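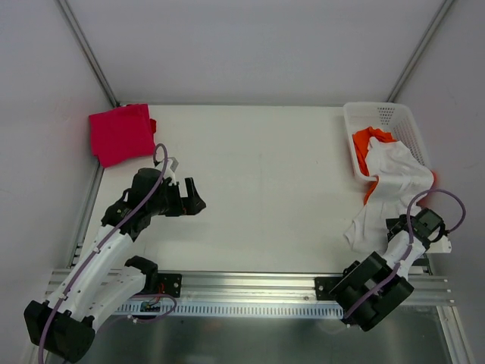

Figure 2. The two-arm cell during a basket-unloading episode. The right gripper is over the white garment that hangs from the laundry basket; the left gripper is open beside the folded magenta cloth.

4.2 Learning when to wait

The first versions of our policy were always busy. Both arms moved at every step, and the arm with nothing useful to do would drift towards the cloth its partner was working on. We tried penalizing motion, which made both arms sluggish, and we tried a hand-written turn-taking rule, which fell apart as soon as two garments were tangled together. What finally worked was letting the policy predict a role for each arm along with its next motion, and we were delighted by how much of the trouble went away with that one change.

The role is a single number per arm between zero (hold) and one (act). It comes out of the same network as the motion targets and scales them before they reach the motors. No one labels the roles by hand. We recover them from the demonstrations by looking at how fast each leader arm was moving over a short window, then smoothing the result so that a brief pause by the operator isn't read as a change of role. Mehrangiz Vahidi suggested the smoothing after watching her own recordings played back at half speed, and it matters more than we expected (see Section 5.1).

Figure 2 shows the kind of layout where this is useful. Garments spill over the front of the basket and onto the tabletop, so a pull on one can easily bring another along. The middle of the table is kept clear as a place to spread out whatever is taken from the basket, and folded pieces go to the back left. The right arm does most of the reaching into the basket, and the left arm is most valuable when it stays ready near the centre until there is a free edge to take hold of.

4.3 Demonstrations

We collected 724 demonstrations in the Kikodley cell with three operators (Vinh Âu, Mehrangiz Vahidi and Femi Aliyu). Each begins with a random mix of shirts, towels and small cloths dropped into the basket, and ends when the operator judges the last piece to be folded. We kept the failures. If an operator dropped a sleeve and picked it up again, the recovery stayed in the set, and we think these clumsy stretches are some of the richest data we have.

Of the full set, 130 demonstrations were held out. The held-out portion uses garments that never appear in training, including several in colours the training set lacks. Lighting was left as it was on the day, and we made no effort to clean marks off the tabletop between sessions.

4.4 What the policy does with a tangle

The behaviour we most enjoyed watching is one we didn't plan for. When two garments come out of the basket together, the right arm often lowers the pair to the table, lets go, and takes a new grip closer to the basket rim. During this the left role value stays near zero. It rises only once a single layer is spread in front of it, and the left arm then moves in to pin that layer while the right arm lifts the other away. Operators did something similar in a handful of demonstrations, but the policy uses it far more freely than they did.

The Uvum baseline, which has the same network without the role output, tends to grab with both arms at once and pull the tangle tight. It recovers from this now and then, usually by luck in how the fabric slips.

There are still clear gaps. Dark fabric folded on itself confuses the role signal, and both arms may then hold for up to 20 seconds before either one moves. Very light cloth clings to the gripper after release, and our policy has no notion of shaking it off. Nima Yazdani is testing a short release motion for the second problem, and early runs are encouraging enough that we plan to include it in the next version of the controller.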